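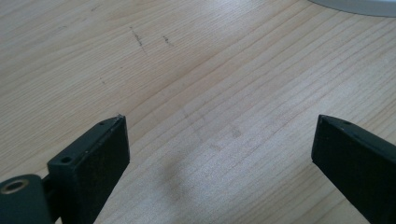 2025-05-21

Polter hand-held gripper kit, loan unit, second day with it. Cuiping asked for notes before we say yes or no to Boreo, so I'm writing as I go.

I like this thing a lot! Yesterday I was fighting the Grendar and its thumb lever, and today I picked the Polter up and just started working. The squeeze is light all the way through, and the fingers come back to full open without that little hitch the Grendar has had from day one (Zubaida says hers has gotten worse). Weight with camera and battery is 376 g on our scale. My wrist noticed the difference by lunch.

Setup was 13 minutes from closed case to first recording, and a good part of that was me hunting for the short cable. It was under the foam. Look under the foam.

Fingers: black, blocky, flat inner faces, screw holes along the top edges. I want to try our own tips on those holes but haven't checked the thread yet. Ask Boreo for the drawing. They promised it in February to the people at El Khatib, so it must exist somewhere.
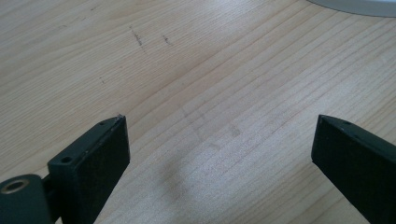

Did the open/close calibration over the bare wood, fingers wide, nothing between them. The routine wants full open, hold, full close, hold, then open again. First try it complained about the hold being too short. Second try went through. The readout repeated to within 2 mm on the width, good enough for cups and boxes, maybe not for the small connectors. Redo with the gauge blocks before anyone quotes that number.

Light wood under black fingers is a nice combination for the tracker, by the way. Zubaida wants the same run on the dark bench, and I agree, that's where the Grendar lost it.

Things I'm less happy with:
- Edges of the fingers are scuffed. Loan unit, so no idea how many hands it's been through. Ask what a spare pair costs.
- The app drops the session name if you back out of the calibration page. Annoying, wrote it on tape instead.
- Manual skips from page 8 to page 11.

Battery: nearly 900 short recordings on one charge is what the manual says. I'm not going to sit here and verify that, but I'll leave it logging overnight and see where the bar is.

Next: dark bench, gauge blocks, then the cup set with Cuiping holding it. She's left-handed and the trigger looks fine for that but I'd like to hear it from her.

Loan return label is in the lid pocket.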